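Vogler Bin-Picking Cell: See It Run Before You Buy It

Vogler demo days | Bavell showroom, rear hall | Item 3293

You have read the brochure. The brochure has a very clean robot in it, standing on a very clean floor, picking one perfect part from a tray that seems to have been ironed. We wrote that brochure and we stand by it. We would still like you to come and see the cell do some work.

What you are booking

A demo session of 60 minutes with the Vogler cell running. The first part is ours: we run the standard mixed-bar pick and try to talk less than we usually do. The rest is yours. Bring your own parts, in a bucket if you like, and we will put them in the bin and find out together what the gripper thinks of them.

The setup is a KUKA arm with our two-bin station and the Sulleo gripper controller. The arm is not our product and we won't pretend it is. The part we sell is everything from the wrist flange down, plus the software that decides which bar to go for when they are lying across each other like dropped pencils.

What happens during the session

The operator scatters the bars. There is no method to this and we have asked them not to develop one. The camera takes its look, the software ranks its options, and the arm goes in. Visitors tend to lean forward at this point, so there is a line on the floor.

Bars lying in the open are the easy ones. Bars close to the back wall are what people come to see, as the fingers have to get down beside a sloping metal side without touching it. The software will sometimes go for one of these while perfectly good bars are lying out in the middle. We have a setting for that. Most visitors ask us to leave it off.

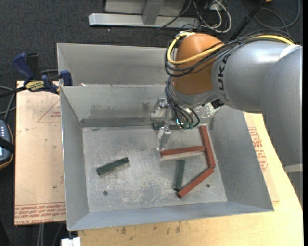 The demo bin

Open top, grey sheet metal, sloping walls, flat floor. The floor is scuffed and scratched, and if you are buying a bin for looks we can recommend several of our competitors. The walls slope outward so that the gripper has room for its elbows. Bars come in two colors, reddish brown and dark green, and sorting by color can be added to the session if you ask when you book.

The demo bench is a wooden tabletop with some sheet material on it and a bar clamp at the corner. The clamp is not included in the purchase price. We get asked.

What comes in the box

Gripper assembly with bracket and fingers
Hose set with fittings
Sulleo controller and power supply
Two bins
Software license, 2 seats
Mounting template and a printed manual, which is shorter than you fear

Not included: robot arm, robot controller, bench, clamp (see above), and a person to scatter the bars.

Questions we hear at every open day

Can it handle parts that aren't bars? Often. Flat washers are a bad day for everybody. Tubes, blocks and short profiles are fine. Send a sample ahead and we will tell you before you drive over.

What does it do when it misses? It tries again. If it misses the same part several times, it moves on to another one with what we like to think of as dignity, and logs an error with what we know to be error code 2242.

Do I have to build a fence? That depends on your arm, your speed and your site. Your safety assessment decides it, and our sales team does not get a vote.

Can my own people drive it? Yes, after the short briefing. The arm will be set to reduced speed. It will feel slow. Please enjoy that.

Will it work with the arm we already own? The gripper has a standard flange pattern, and adapter plates are on the accessories page. Bring the model number of your arm. "The orange one" narrows it down less than you would hope.

Customer note

"We came with a crate of castings and a low opinion of bin picking. We left with an empty crate and a quotation." Curkuditz, production team, after the August open day

Getting here

Use the rear entrance at Bavell. The front one leads to the furniture people, who are very patient about it. Closed shoes, please, and no dangling lanyards near the cell. Coffee is free and tastes it.

Demo sessions are free of charge. Groups of more than six should book two sessions back to back, as the view over the bin gets crowded.

Page last revised March 2022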